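Cutting back to one coffee

I gave up my second and third coffees in February. I had been getting headaches most afternoons and blaming the screen, the chair and the heating at work. My sister asked how much water I drank in a day, and the answer was close to none until dinner.

The plan was simple. One coffee before 9, then water until I got home. I bought a 600 ml bottle at the Hamel store on the corner and filled it twice a day. The first week was bad. I had a headache for five days straight and was short with people on the Sarkbridge bus. By the second week it had eased off, and I was falling asleep faster than I had in years.

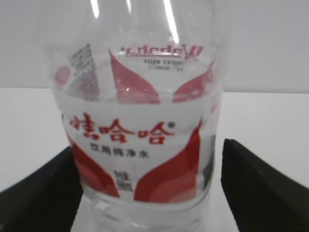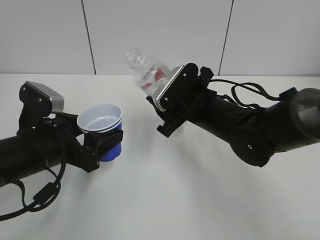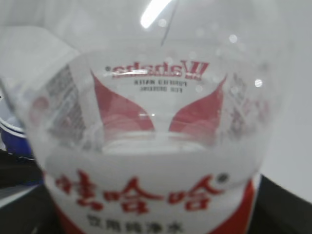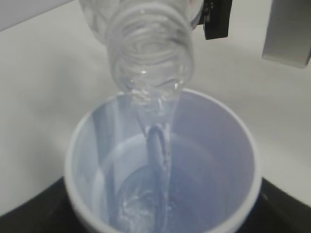
Bottled water, and a cup to go with it.

The hard part was the habit of walking to the machine. I used to go at 11 and again at 3, mostly to stand up and talk to whoever was there. I still go at those times - I just fill the bottle. The talk is the same.

I tried a few other things along the way. Decaf from Zanlow was fine but cost more than the regular kind, so I stopped when the bag ran out. Peppermint tea is good after lunch. Sparkling water gave me hiccups. I also tried tracking every glass in a notebook and dropped it after a few days because it was one more thing to remember.

I still get a headache now and then, usually when the weather turns. On weekends I sometimes have a second cup, and I don't worry about it. Next I want to do something about lunch, which is still a sandwich at my desk most days.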